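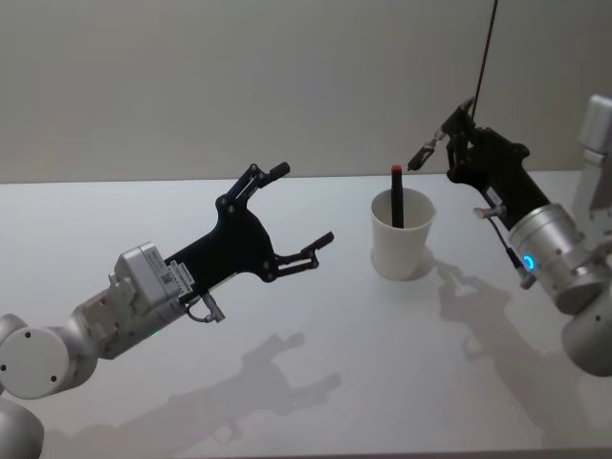

4. Fitting the tag and registering the vehicle

Do this before your first trip through the Vustov crossing, not in the queue for it. You need the Dralley tag, the two sticky pads from the box, your account number and the registration document. A pen as well. A black marker with a red cap, like the one standing in the white paper cup, will do fine for writing the last four digits of the account number on the back of the tag. Write small, keep clear of the barcode. Let it dry.

4.1 Where it goes

1. Engine off, handbrake on.
2. Find the black dotted area behind the rear view mirror. Tag goes just below it, inside the glass.
3. Keep 50 mm clear of the roof line and 60 mm clear of any dashcam or rain sensor.
4. Clean the patch with the wipe. Dry it with a cloth.
5. Pads on the tag first, then tag on the glass. Press and hold, count to twenty.
6. Leave overnight before driving if the car is parked outside in the cold.

Note: heated or coated windscreens. Some block the signal completly. Check your handbook for the clear window, usually a small unshaded patch near the mirror. No clear window, ask for the number plate mount (section 7).

Caution: do not stick the tag where it sits in the driver's line of sight. Not on the dashboard either, it slides.

4.2 Registering

1. Go to the account page, choose Add vehicle.
2. Type the registration with no spaces. Letter O and zero get mixed up a lot — check it against the document.
3. Pick the class. Car, car with trailer, van, over 3.5 tonnes.
4. Enter the tag number, starts with 208.
5. Press Save and wait for the green tick. Can take a minute or so.

If you get the message "Tag already in use", stop there. Don't keep trying. Three goes and the account locks until the office opens. Ring the Robles desk and ask for Anisa Lumbantobing's team, they can clear it while you're on the phone.
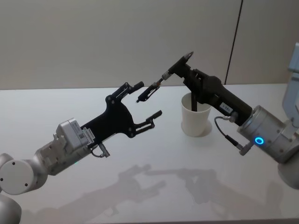

Trailers: the higher class is charged only when the trailer is on, but the lane has to see the extra axle. Don't register the trailer as a seperate vehicle.

4.3 First trip

1. Use any lane at Vustov. At Vamholm keep to the two left hand lanes, the right hand one is cards only.
2. Stay under the posted limit and leave a proper gap. Too close to the vehicle in front and the reader may put both of you down as one.
3. One beep, paid. Two beeps, paid but balance low. No beep, carry on, do not stop or reverse.
4. Check the account next day. No trip showing, pay by plate before 8 pm to avoid the surcharge.

Note: the beep is quiet. Radio down the first time.

4.4 Hire cars and a second car

One tag, one vehicle. Moving it between cars without changing the registration online is the commonest cause of penalty letters, roughly 1000 of them between the November price change and this edition. Change it online first, then move the tag. For a hire car take the end date off the agreement and put it in the box marked Until, otherwise you pay for the next customer's trips.

Section revised 1 February 2024, K. Jalali. Replaces the loose sheet in older boxes.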